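How Does a Robot Know How Hard to Squeeze? 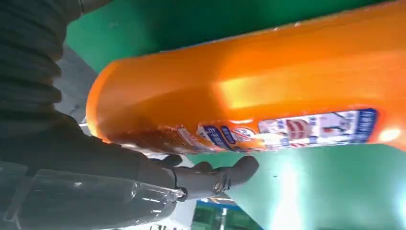 Think about the last time you picked up a drink. You probably didn't plan it at all! Your eyes found it, your arm went out, your fingers closed, and your brain was busy thinking about something else the whole time (lunch, maybe). A robot can't do that unless people write the instructions for it, and those instructions are called software. Take a big orange plastic bottle like this one, with gray robot fingers underneath it. Before those fingers can do anything useful, the software has to work out where the bottle is, which way it is lying, and where a hand might fit.

The first job is called perception, a long word for making sense of what you sense. A camera gives the computer a grid of tiny colored dots, and the computer has no idea that any of them belong to a bottle. At Flavine, the workshop where our robot programs are written, the seeing program is called Plillik. It looks for dots that seem to go together and draws an invisible outline around them. Shiny things are tricky for Plillik. When light bounces off smooth plastic it makes a bright white spot, and a white spot on an orange bottle can look like a hole, or like something else sitting on top! So Plillik had to practice. It studied 502 pictures of shiny objects, and in 115 of them the glare was so strong that people had to trace the edges by hand to show it the right answer.

The second job is planning. Imagine you are in a dark room and a friend is telling you how to reach the light switch without bumping the lamp. A planner is a bit like that friend. Ours is called Adomaitis, and it tries out almost 227 different paths in its imagination before the arm moves even a little. Most of them get thrown away. Some would knock into the table, and some would bend the elbow in a way it doesn't bend. The planner keeps the smoothest one that's left.

The third job is control, and this is where the squeezing comes in. Squeeze too softly and a bottle slides away. Squeeze too hard and the plastic goes crunch. The control program checks how hard each motor is pushing, compares that with how hard it ought to be pushing, and makes a small change, over and over, much faster than you can blink. You do the same thing when you carry a very full cup of cocoa up the stairs.

Try it yourself! Close your eyes and ask a grown-up to put 8 different things in front of you, one at a time. Pick each one up slowly and notice when your fingers decide they are holding tight enough. Then try writing down the steps for a friend at Flirthorpe Science Club, or for anyone who likes puzzles. It takes a lot more steps than you'd guess.

115 shares
8 comments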